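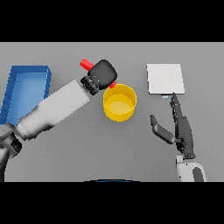

Zuvinell Tabletop Two-Arm Simulator: a long-term user's review

Posted Wednesday, October 9, 2019

I've been putting off writing this one up, partly because I kept finding new corners of the program to poke at and partly because the tomato plants needed pulling, but I've had Zuvinell's two-arm simulator on my desktop for 3 months now and it's time I said something about it. Short version for those of you in a hurry: I like it a great deal, I'd buy it again, and the manual needs work.

Some background on me. I teach an evening robotics class for adults, and we have one real arm, a Ponce, that gets shared among everybody and spends a good part of the year waiting for parts. I wanted something my students could run at home on an ordinary laptop, with two arms, because two-handed work is where people get excited (and where they get into the most trouble!). Zuvinell sells the base program with a set of ready-made table layouts, and you pay extra for the hand packs.

Setup

Installing took me an evening. The installer is friendly enough, though it asks for the license key twice and won't let you paste it the second time, so have your reading glasses handy. After that you pick a layout and choose what goes on the end of each arm. I've been running a padded black gripper on the left and the multi-fingered hand on the right, which is an odd couple, but it's a wonderful way to let students feel the difference between the two in one sitting.

The tabletop layouts

My favorite is the one with the blue tray, the yellow bowl, the white pad and the red peg. It's plain as can be, just a gray table and strong colors, and I've come to think that plainness is a real kindness to beginners. When I say over the phone "bring the peg over the bowl," there's no question which thing I mean. The shadows are soft and they help more than I expected in judging how high the gripper is, which is the hardest thing to learn when you're looking at a flat screen.

I do wish the starting view showed more of the tray. It sits way out at the left, and once the left arm swings across you lose a good piece of it. You can move the view yourself and save it, but my students never remember to, bless them.

How it drives

The gripper side is a pleasure. Motion is smooth, small corrections stay small, and you can slow everything down with one key when you're lining something up. The hand is another story. It's handsome, with all those little joints and a thumb that reaches off to the side, and it takes real patience. Getting the fingertips up to the edge of a thin flat pad without shoving it is a whole lesson by itself, and I've used it as one. Plan on a couple of weekends before it feels natural.

I also tried Zorley's program for comparison last spring. Zorley has prettier rooms and a nicer replay feature, but it crashed on my older laptop often enough that I gave up on it. Zuvinell has crashed on me 2 times in all, and I got my layout back both times.

Odds and ends

The Konia controller plugs right in, and I recommend it over the keyboard if you have one in a drawer. Recording a session is simple, but the files are large and there's no tidy way to name them as you go. Customer support answered my one email in a day, very politely, and fixed my hand pack license.

Would I recommend it? For a classroom or a patient hobbyist, yes, warmly. If you only want a single arm with a simple gripper, wait for the smaller edition they keep mentioning in the newsletter, and in the meantime download the trial, which gives you 12 days and most of the layouts.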